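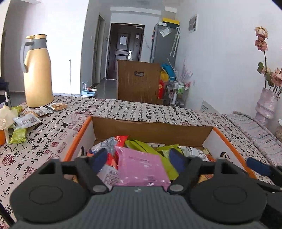

A box of snacks on the tablecloth with the calligraphy print.

Call for participants: snack habits between meals

Gadik is a small research office in Turton. We study how people eat at home and at work, and we are now looking for 60 adults who will keep a snack diary for us in May. You do not need any experience. You only need to eat something between your meals from time to time, and be willing to write it down.

Who can take part

You can apply if you are 18 or older, live in Turton or Amham, and can read and write in English at an everyday level. It does not have to be your first language. Many of us in the office also learned it late, so please do not worry about your spelling. We would like to have people with different working hours, and night workers are very welcome.

We cannot accept people who follow a diet ordered by a doctor, or who have a serious food allergy. Only one person from each household can join.

What you will do

First you come to our office for a group meeting of 30 minutes. We explain the diary and you can try two or three snacks if you like. Then you keep the diary for 16 days. Each evening you write what you ate between meals, at what time, where you were, and if you were alone or with others. Most people need a few minutes for this. You may use the paper booklet or the form on our website – the questions are the same.

At the end you come again for a talk with one of our interviewers. With your permission we record the sound of this talk. The recording is deleted after we have typed it.

We will not weigh you and we will not tell you what you should eat. Please keep to your usual habits, also if you think they are bad.

Payment

You receive 296 dollars after the last talk. If you stop earlier, you are paid for the days you completed. Bus tickets to our office are paid back when you bring the receipt.

Where

Gadik, Rana Building, second floor, Turton. The entrance is from the parking side. There is an elevator. Meetings are in the morning at 10 or in the evening at 6, and you can choose.

How to apply

Please fill in the short form on our website, or leave your name and telephone number at the front desk. Write also which meeting time is better for you. We answer every application, but it can take one week. Questions about the study go to Hnat Sydorenko, study coordinator.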